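Why my grasp was always late

I want to write down what happened with the grasp timing, because I lost most of May on it and I think other people will lose time on it too. My last post was about installing Gulent on an old workstation, and two readers wrote to me to ask what I do with it. So this is also an answer for them.

The work is a pick and place on a kitchen table, in simulation. The policy looks through the wrist camera and decides small moves of the gripper, then a controller makes the moves smooth and sends them to the joints. We train the policy on episodes in Gulent, which is our own simulator, grown out of a student project of Chibuzor Edet. It is not a famous tool and the documentation is mostly Chibuzor himself, but I like it. When something is wrong, I can open the code and read it.

The problem was like this. With the small objects, everything was fine. With the tall ones, the gripper came down correctly, stopped correctly, and then closed a little too late, when the arm had already started to go up again. Sometimes it caught the object by the top. Sometimes it closed on air. In the log all looked in order: command "close" was sent, command "lift" was sent after it, the numbers were in the correct sequence.

My first idea was the perception. I thought that the depth estimate was bad for tall objects, so the policy believed it was higher than it was. I spent one week on this. I added random light, I changed the textures of the table, I made the veins in the marble stronger and weaker. Tsehay Yimer told me on the second day that she did not believe in this explanation, and I continued anyway, because I had already written the script for the textures and I wanted to use it. 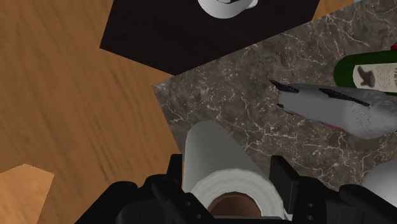 My second idea was the friction. In Gulent each object has its own friction value, and paper towels had a value that somebody (I) had typed by hand a long time ago. I changed it to something more reasonable. The success went up a little and I was happy for one evening. Then I ran the longer evaluation of 3000 episodes and the improvement was not there anymore. It was only luck with the seeds. Please run the long evaluation before you tell your colleagues that it is solved. I had to write a second message in the group chat and it was not pleasant.

So I did what I should have done at the beginning. I stopped looking at the success rate and looked at single episodes. I took 419 failed ones and for each I plotted two lines: the time when the policy asked for the gripper to close, and the time when the fingers really began to move. For short objects the two lines were almost on each other. For tall objects there was a gap of 40 milliseconds, and it was always the same gap. When a mistake is always the same size, I do not think about physics or neural networks anymore. I think about a buffer.

And it was a buffer. The controller has a smoothing filter for the arm, and this filter has a short queue. When the planner makes the approach from higher up, it splits the path in two segments, and at the border between the segments the queue is filled again from zero. The gripper commands were going through the same queue as the arm commands, so they had to wait for it to be full. The lift command had a different route, for a safety reason which was good at the time, and did not wait. The log wrote the time when the command entered the queue – not when it came out. This is why everything looked so correct.

The repair is small. Gripper commands now go around the filter, and the lift waits for the gripper state and not for the gripper command. I also changed the log, so each command has two times, "accepted" and "applied". The names are from Lensa Gebretsadik, mine were longer and worse.

After this, the late closing disappeared in simulation. There are still failures, of course. The policy sometimes chooses a strange place for the fingers when many objects are near each other, and it does not like things that lie partly outside of what the wrist camera sees. That one is a true perception problem and I will need more patience for it. Dagim Tefera has proposed to give the policy a short memory of the last camera views. I am a little afraid of what it will do to our training time, but I have no better proposal.

Some practical notes, if you have a similar setup:

Check what your timestamp means. Is it written when the command is made, when it is sent, or when it is executed? In our code all three existed, under the same field name.

Plot the commands and the joint positions in one figure, with the same time axis. I had them in two windows for weeks.

If your planner can split a path, write a test with a split path. Ours had only straight and short ones, and they were all green.

I have put the plotting script in the shared folder, and Ayana Belay is cleaning it so that it works also without Gulent. She found already one mistake in it, the axis label said seconds and it was milliseconds. On Saturday I will start the new training with the corrected controller, and if the machine does not stop in the night I will write about the results in the next post.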